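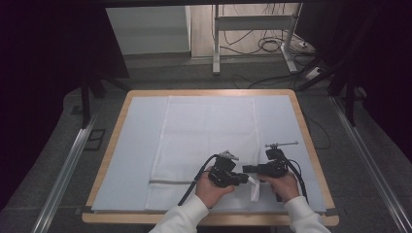

Waffle towels are my favorite kind and also the ones I used to fold the worst, because they creep and stretch if you hurry them. My fix is to lay the towel flat, lengthwise, on something that grips a little. A sheet of pale blue foam over the tabletop does it nicely, and then all you have to do is pick up a bottom corner and start from there. Smooth out any creases along the long edge first — they only get worse once they're inside the fold!

I go in thirds the long way, then in half, then in half again, and that fits my 11-inch shelf (the one I got at Folwood last December) with room to spare. If your towels have a woven stripe near the end like mine, use it as your guide and keep it square with the edge of the table.

Oh, and skip the fabric softener. My neighbor Nobuhle Mokoena swears by 2 spoonfuls of white vinegar in the rinse, and I'm a convert.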